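Two-arm cell: order both arms now, or one now and one in the next budget year?
Asked by Gunārs Uibo, Tue 13 October
Filed under: Equipment planning, Bench automation
3 answers

I have to submit an equipment request for a bench cell that will pick up small flat items from a table and put them down again in a known orientation. The layout is two arms hung from one overhead crossbar at the back of the table. I have a simulation of it running, and the purchasing side wants a parts list with prices before the end of the quarter.

The money is split over two budget years. I can order the support frame, the table and one arm in the first year, or the frame and both arms if I drop the spare gripper and the service contract. The integrator we asked, Limen, quoted both versions. Their offer has a mounting kit at 1,044 per arm, and they will not hold that price past March.

In the simulated task so far, the left arm does the work. The item is dark, low and has rounded corners, and the gripper comes down on it close to vertical. The right arm stays folded back near the post. 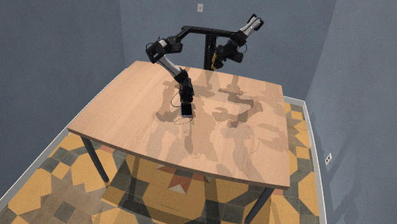 Korkor Gbeho asked in a comment whether the second arm has a task assigned in the first year at all, and whether the frame supplier will certify the crossbar with only one arm hung from it. The first point: no task until the handover step is written. The second point I had not raised with anyone.

So the questions are:

Is a staged purchase sensible for a shared frame, or does the rework cost cancel the saving?
How much reach margin should I specify, given that the simulation has no cable drag?
Does the spare gripper belong in year one?

Answer by Ainhoa Collado
Accepted

Stage it, but buy the full frame, both mounting kits and all the cabling in year one. The arm is the easy part to add later. Drilling and realigning a crossbar after the first arm has been calibrated costs you the calibration and usually a site visit.

On the one-sided load, get a written statement from the frame supplier. An arm at one end of a long crossbar puts a twisting load on the post that the two-arm drawing may not cover. Ours (a Londden frame, different geometry) was approved for one arm only at reduced speed. We hung a dummy mass on the free end and the restriction was lifted. The dummy was a steel plate from the workshop and cost almost nothing, but it has to be on the drawing.

Reach: simulate with the real gripper length plus the flange adapter. People leave the adapter out. Then add 60 mm to the farthest pick point and check that the elbow is still bent there. With a near-vertical approach, the wrist usually limits you before the shoulder does. Cable routing needs its own check on hardware. A loop beside the gripper that clears the tabletop in a model may sag once the sleeve is fitted, and with low parts you will be working close to the surface on every cycle.

Spare gripper: yes, in year one. Drop the service contract first. Fingers get bent during commissioning, and lead time on our last replacement was 18 weeks.

Also ask Limen to split the quote into lines. A bundled quote is hard to stage because finance will book it all to the year of the order.

Answer by Baiba Bite

Buy both arms. Firmware versions drift and you will spend a week matching controllers. We bought ours apart and regretted it.

Answer by Piret Žukauskas

Agree with the accepted answer on the frame. Two additions.

The controller is missing from your list. Check if the one you are quoted drives both arms or only one. The Sakai unit we looked at needed a second license for the second arm, billed yearly, so it lands in operating costs and not in equipment. Our finance office sent the request back over that.

For Baiba's point, put the firmware version in the purchase order for the second arm and ask for it in writing. Giltia did this for us without a charge. I don't know if Limen will.

Comment by Gunārs Uibo

Frame supplier replied. One arm is permitted with a counterweight, drawing to follow. Going with the staged order, 2 kits in year one. Still waiting on the controller license terms.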